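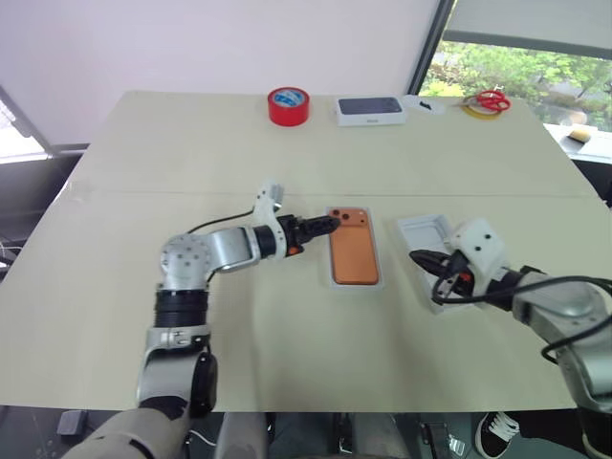

Slide 1: an orange phone in a white tray.

Ghost films after the video store – talk notes

Start with Gristau. Ask who has seen it. Most will know the remake only.

The original runs 90 minutes and the ghost is on screen for 2 of them. Vigfúsdóttir shot it in one house in August, so there is very little darkness to hide in. Play the stairs clip, sound up. Don't talk over it.

Then Mastholm. Bigger budget, weaker film. The first 15 minutes are good – the ferry, the wet coat on the hook – and then everyone explains the curse to each other.

Định Giáp's review is worth reading out, second paragraph only.

Skip the sequel if time is short. Questions, then lights up.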